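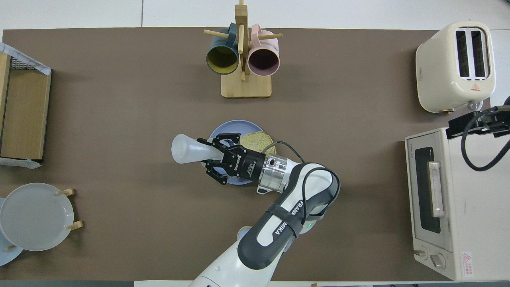
Is one arm enough to start with? Depends on what you need held still. If the job is "pick this up, put it there," one arm will keep you busy for a year. If something has to be opened or steadied, price two from day one.

OK so a few people asked how we did the budget for the kitchen bench, so here goes, a thread, grab a coffee

First thing: the arms are the easy line. You get a quote, you gasp, you move on. The small stuff is what got me! Our first spreadsheet had 10 lines and no grippers on it. Kieran Sedgwick caught that one, bless him

We asked Drustach and Binholm for quotes on the same list. Binholm was cheaper until we added shipping and spare fingers. Spare fingers were $74 a set (buy more than you think, I went back twice)

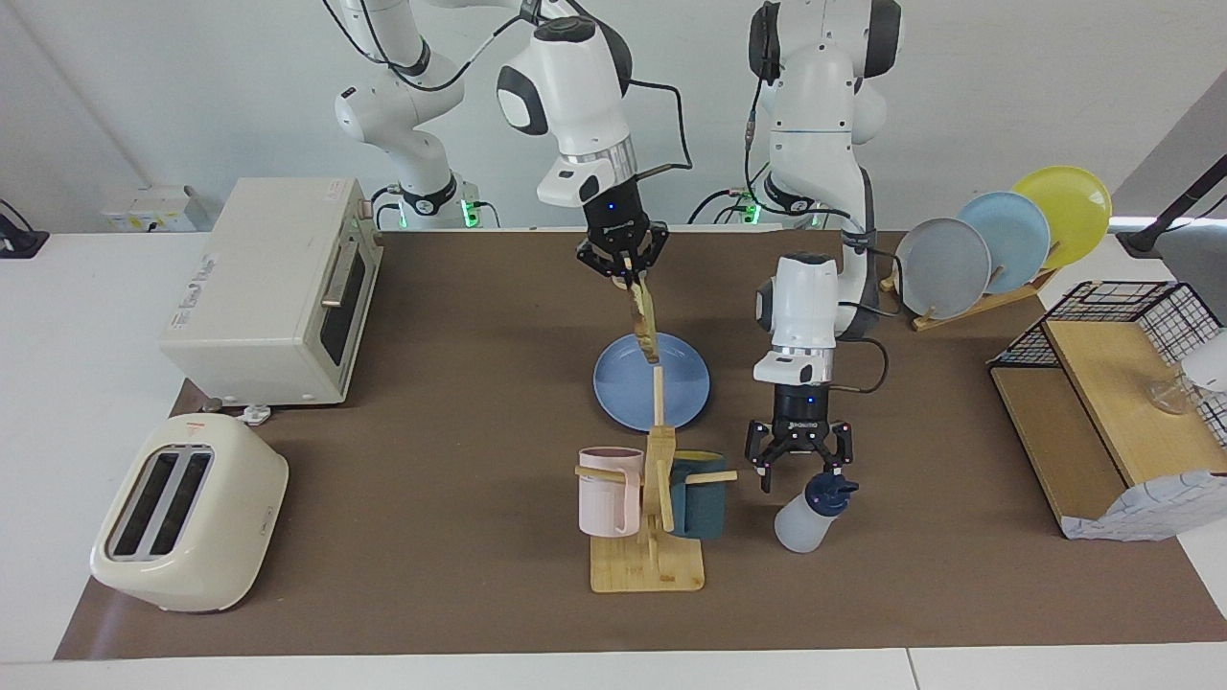

posted by Yvonne Ellwood · July 31, 2019

Next up, the props line. Mug tree, dish rack, toaster, toaster oven, plates, a water bottle... I put it under "misc" the first time and got a very fair note back asking what misc was. Give it its own line

Mounts and cables: $1,342. I had guessed way lower. Measure your cable runs along the path the cable really takes, with slack, and then order the next length up

Service plan was $1,872 for the year. I went back and forth on it for ages and ended up saying yes, mostly so I could stop thinking about it

Oh and check lead times before you promise anyone a start date!! I told the Trestthorpe folks January and had to write a pretty sheepish email

Still undecided on a second set of grippers for next year. If you've bought different ones for left and right, tell me how you handle spares, my replies are open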